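Shared Workshop Automation, Unit 4: Table Layout, Simulation and First Sorting Runs
Handout prepared by Oľga Ševčík for the Rebane workshop evening group. Bring your own laptop. Unit 3 (power supply and emergency stop) must be signed off before you connect anything.

4.1 Scope

This unit covers the step between a finished arm and a useful one. By the end you should have a simulated table that matches the bench layout on your build sheet, a set of named objects, and one sorting task that runs from start to finish without a collision report. No physical motion is needed for the marks. Builders who want to run on hardware should book the bay through Valdis Kuusk and allow two evenings.

The project name for the table is Vumholm. Use it as the top folder. The planner package is Plater, which reads the layout file and produces joint paths. Bravum is our name for the arm controller board and its firmware. The three names appear in error messages, so keep them apart in your notes.

4.2 Setting up the tabletop

Set the origin at the front left corner of the table, with x running along the front edge and y running away from you. Lengths are in millimetres. The usable width in the standard layout is 1605 and the usable depth is 800. Enter these as whole numbers. Plater accepts decimals but rounds them without a warning, and the resulting error will show up later as a gripper that stops slightly short.

The perforated surface should be modelled as a solid plate for collision purposes and as a perforated plate for rendering only. Keep two meshes. A single detailed mesh used for both jobs slows the planner badly on an older laptop.

Open-mesh crates need the same treatment. The visual model keeps its lattice. The collision model is five plain boxes: a floor, two long walls and two end walls. Leave the handle cutouts out of the collision model for now. A path that passes through a handle is never wanted in this unit.
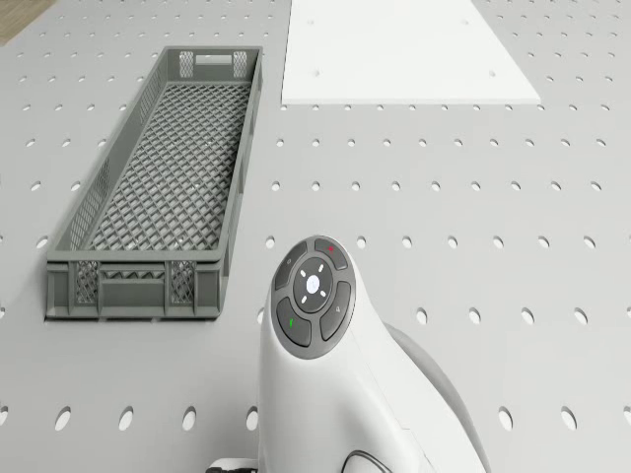

Why not let the planner use the full lattice, if the laptop is fast enough?
The lattice gives the planner thousands of small gaps that no part of the gripper can fit through. It spends its time testing them and returns the same path it would have found with plain boxes. The time is better spent on a finer check of the arm links.

4.3 Clearances

Set a margin of 15 mm between any arm link and any crate wall. Set 5 mm between the gripper fingers and the object next to the target. These are starting values. If Plater returns "no path", raise the approach height first, then move the crate, and only then reduce a margin. Record each change in the log with the old value beside the new one.

Flat panels and boards count as obstacles even when they are thin. Give them a minimum collision thickness of 4 mm. A thinner body can be missed between two time steps if the wrist is moving fast.

Cables are not simulated. On the real arm, the cable loop at the base needs room to turn, so keep the nearest crate clear of it in the layout file as well.

4.4 Objects and names

Each loose object gets a name, a mass, a friction value and a grasp type. Use lower case and no spaces. Grasp types in this unit are "top", for a straight downward approach, and "rim", for bowls and mugs. Plates are marked "none" and serve as targets only.

Soft or curved items should be given a grasp width range instead of a single value. Start with the narrowest point of the object and add 10 mm. Tins and cubes take a single value measured across the flat faces.
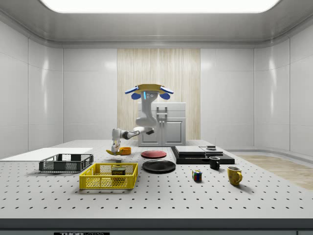
Order matters in the task file. Plater works down the list and treats every object not yet moved as a fixed obstacle. Put the items nearest the arm first unless they are needed as targets. If two items are closer together than one finger width, move them apart in the layout file. Pushing one aside with the gripper is covered in Unit 6.

4.5 Running the task

Load the layout, then the objects, then the task. Run once at quarter speed with the collision display on. Run again at full speed with it off and save the log. The reference solution takes 259 planner steps. Anything up to 581 is acceptable at this stage. A larger figure usually means the approach height is set per object and the arm is climbing and dropping between every move.

Common faults:
Gripper closes above the object: object origin placed at the top of the mesh instead of the base.
Object slides out on lifting: friction left at zero, the import default.
Object sinks into a crate floor: floor box missing from the collision model.
Bravum timeout at load: old firmware. Reflash from the February build.

4.6 To hand in

One folder containing the layout file, the object list, the task file and both logs. Add a half-page note on any margin you changed and the effect on the step count. Files go in the Vumholm share under your own initials. Late folders are marked with the Unit 5 work.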